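Kunel Mixed Objects: Data Card

Summary
Kunel is a collection of 298 overhead photographs of small household objects placed in an open-topped metal bin. It is maintained by Rongrong Jiang and Kyrylo Nechyporuk at Stetik. Current release: December 10, 2021.

Contents
The object list has 53 entries, among them building-brick plates, small cups and foil items. Objects are laid directly on the bare metal floor of the bin -- no liner or mat is used. Labels give the object name, its main color and a short note on surface finish.

Known limitations
Worn metal produces glare, and annotators were instructed not to label scratches or reflections as objects. Crumpled foil is the category most often returned for a second review. Partly hidden objects carry the flag "partial".

Contact
Corrections should be sent to Kieran Mapplebeck with the record number.

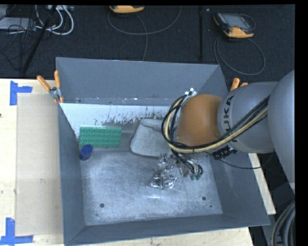
Figure 1. Gray metal bin with green brick plate, dark blue cup-like object and crumpled foil-like item.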